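I'd been trying to get Ifeoma Idahosa on the phone since April, and when she finally called back it was 7 in the morning and she was already on her second pot of tea. "I'm a terrible person to interview," she warned me. "I wander off." She does, and I loved it!

Ifeoma writes letters. Real ones, on paper, to people she has mostly never met. She keeps a ledger of every one she's mailed (green cover, very battered, she held it up to the phone so I could hear the pages flap) and the count stood at 1,487 the morning we talked.

So how does a person get there? "My aunt moved to Ukley and hated the telephone," she said. "If I wanted to know anything about her life I had to write and ask. And then her neighbor wanted letters too, and then the neighbor's sister." She was eleven. The aunt's replies fill two shoeboxes, and she still rereads the one about the goat.

I asked about pens, because I'm nosy about pens. She uses a Surov with a medium nib and won't hear a word against it, even though it leaks on planes. "I've ruined two blouses. I'd do it again." Paper is whatever's cheap. She thinks fancy stationery makes people freeze up, and I have a drawer full of untouched cream notecards that says she's right.
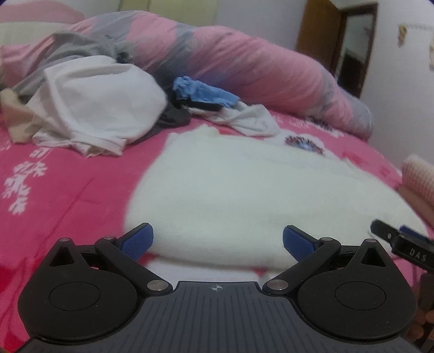
2 min read

What do you say to a stranger, though? I always run dry after the weather. "Oh, weather's fine!" she said. "Tell me what it did to your day. Did you stay in bed? Did you miss the bus?" She writes most of hers in bed, as it happens, late, with a tray on her knees, and she never drafts. If she spells something wrong she crosses it out and keeps going.

Not everybody writes back. One man in Pramska took so long that she'd moved house twice by the time his answer found her. It was nine pages, mostly on beekeeping. "I wrote back that same night," she said. "I had so many questions about the bees."

Before we hung up she asked for my mailing address.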